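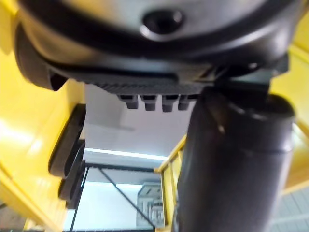
View from below, dark gray housing

Ollska rain barrel, 80 gal
Sold by Fleltura Garden Supply
$349, lid and spigot included
In stock, ships flat on a pallet

Big barrel for one downspout. Food-safe plastic, no liner to mess with. Empty it weighs 31 lb so one person can get it round the side of the house. Full is another story – put it on level pavers BEFORE it rains, not after. Fits standard rectangular downspouts. Round ones need the adapter (sold seperately, ask Lorna Tan at the parts desk).

What comes in the box
Barrel
Screw lid with mesh
Brass spigot, garden hose thread
Overflow hose
Downspout cutter template, paper

Last year's model had the spigot 2 inches higher. New one drains lower, so less sludge left at the bottom. Old spigots still fit.
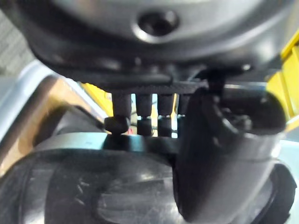
Row of short black standoffs under the flat plate

Stand
Not included. The Quinlan stand is $155 and lifts it enough for a watering can. Cinder blocks work too, two layers, check with a level. Don't use a wood crate. Please.

Winter
Drain it by the first hard frost. Spigot open, lid off, hose inside the garage. Turn it over if you can. Back out again in May or whenever your nights stay above freezing.
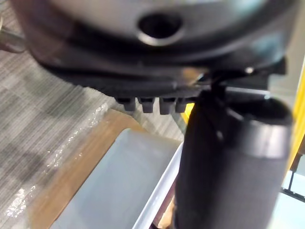

Shipping and returns
Curbside only, driver wont carry it to the yard. Call us by 2 pm to change a delivery slot. Returns within 31 days, unused, no holes drilled. Cracked on arrival – keep the wrap, send photos to Teodoro Samonte in returns and he'll set up a swap.

Color: slate or sand. Sand is back ordered.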